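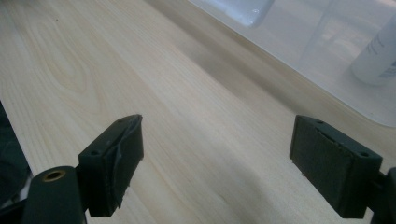

Last changed: August 12, 2022

Home | Threads | Replies | Media | Search

Okay, a long thread for a Friday evening, on how we collect examples for the model. A few of you asked after my last one, and I promised Shinji Koyama I'd write it down properly before I forgot all the small stuff (I forget all the small stuff).

Most of our examples come from hand-held grippers. You hold one in each hand, you do the job the way you'd like the robot to do it, and the recording keeps what each hand did and when. No joystick, no headset, and my grandmother could do it, though she'd want to be paid!

The task this month is boxes with hinged lids. Open, close, set back down. I love this task. It sounds like nothing, and then you try to say out loud which finger does the lifting and you realize you've been opening lids all your life without a single thought about it.
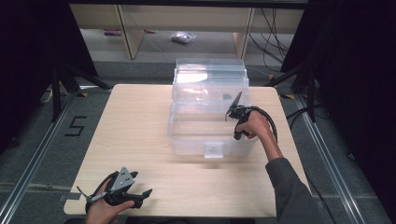 Two grippers, one clear box, lid practice at the Donora table.

We're at 2,795 examples in the Plevon set now, counting the ones I'd like to throw out. Of today's batch, 205 got through the first check. I was hoping for more, but I'd also been talking the whole time, and when I talk I slow down, and slow examples teach the model to dawdle.

A word about pads, for anyone building their own. Look at the rubber on the fingers before you start, every single time. Once a corner starts to peel, it can catch on a thin lid, and then your example has a little tug in it that you never meant to teach. Lint matters too. Keep a roll of tape handy and dab the pads clean. 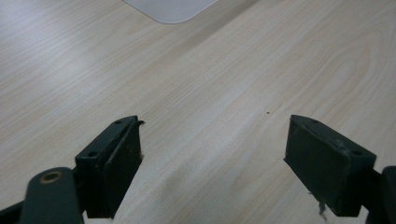 Isamu Amano has us do a reset every 10 examples: hands back, fingers wide open over bare table, wait 2 seconds, go again. I grumbled about it the first week and I've come around completely. It gives every recording a clean place to begin, and it gives my wrists a rest, which I appreciate more than the model does.

Next up is mixing in other box sizes, and after that the Kinoshita bins in September, if the labels are ready. If you've collected lid data with two hands, please tell me how you handled the moment when both hands want the same corner. I keep going back and forth on it and I'd love to hear from you.

More from this author
Why I relabeled the whole Kavolstead set
Left hand, right hand: notes on practice
Picking a table height you can live with

Contact | Copyright 2022 | Back to top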